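Home | Guides | Fabric Care | Contact

Steaming Trousers with the Clestari Garment Steamer
By Aarti Pal, 17 May 2024

Section 3: First use

Once you get the hang of this you'll want to steam everything you own!

1. Fill the tank to the line with cold water and click it shut.
2. Plug in and wait 90 seconds for the light to turn green.
3. Hold the head upright and let it puff into the air a few times (it spits a little at first).

CAUTION: Steam burns. Keep your free hand well away from the head.

4. Spread the trousers out flat and look for the deep creases, usually near the waistband.

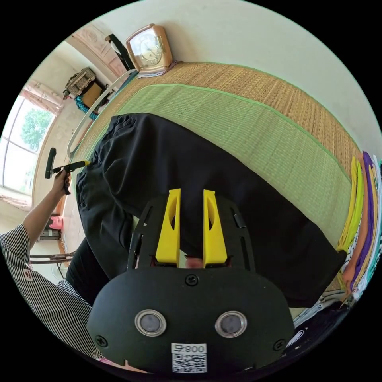

5. Hang them by the cuffs and work from the top down, slowly, pulling the fabric gently as you go.
6. Leave them hanging for 18 minutes before you wear them or put them away.

Note: Dark fabric can turn shiny, so steam it inside out.

Clestari Help Desk, ext. 1544 | © Clestari | Back to top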